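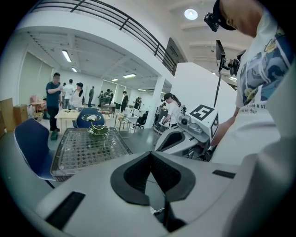

4.2 Clearing a serving stand

Figure 3. The hall at Wellham, with the two-tier stand on its tray at the left, as met by the gripper.

Of the chores in our list, clearing the stand was the one we expected to finish before lunch. A two-tier stand has a thin central rod exactly where a gripper would like to put its fingers, and the smaller upper plate holds things such as crumpled white scraps, which have no agreed shape and see no need to adopt one. People lift these away while talking about something else.

We gave the Pliltel policy nine layouts and 900 demonstrations, collected by hand in January. It cleared seven of the layouts. In the other two it took hold of the rod with great confidence and tried to tidy away the stand itself - a defensible reading of the instruction, though we scored it as a failure. The Kaneko baseline cleared three and was slower in each.

Background clutter mattered less than we feared. The hall was busy during collection (Figure 3), and masking out passers-by changed no result. Plate height was another matter, and we return to it in Section 4.3, where the Nernance depth model is asked to tell one tier from the other.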